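Contra a fruteira gigante

Vou comprar briga com muita gente, mas lá vai: fruta bonita pede louça pequena. Aquela fruteira enorme no meio da mesa, com 14 coisas empilhadas e uma banana escurecendo lá no fundo, é enfeite. Ninguém come dali com vontade. Já uma tigelinha de vidro transparente, redonda, com um pedaço só de alguma coisa rosada dentro — isso dá fome! 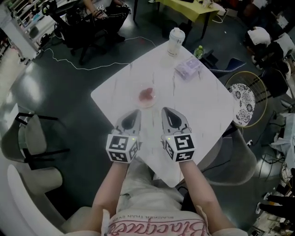 Eu tive a minha fruteira, claro. Comprei na Stokance num mês de agosto, toda animada, e em quatro semanas ela já guardava chave, recibo e um limão duro feito pedra. Dei para a vizinha e não senti falta nenhuma.

O morango é o melhor argumento que eu tenho. Ele amassa se fica embaixo dos outros, mancha tudo, e merece ser pego um por um, sem pressa. Quem vira a caixinha inteira numa vasilha funda (eu já fiz muito isso, confesso) perde metade antes do jantar.
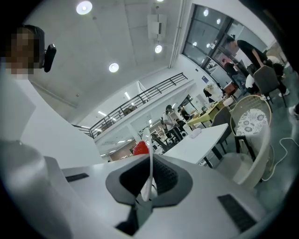
E tem a questão do prato. Prato branco, redondo, liso, e pronto. A Noltero vende uns com borda dourada e florzinha pintada, lindos na vitrine, mas a florzinha briga com a fruta. No branco o vermelho aparece, e a folhinha verde também, que eu aliás nunca tiro antes de servir.

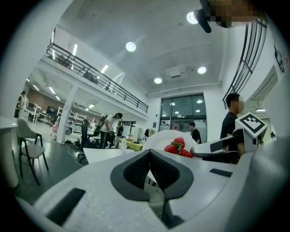 Minha mãe acha mesquinho servir tão pouco. Eu acho ótimo, porque quem quiser mais levanta e pega na geladeira, onde o resto está fresquinho.

Contato | © 2024 Zerevach | Voltar ao topo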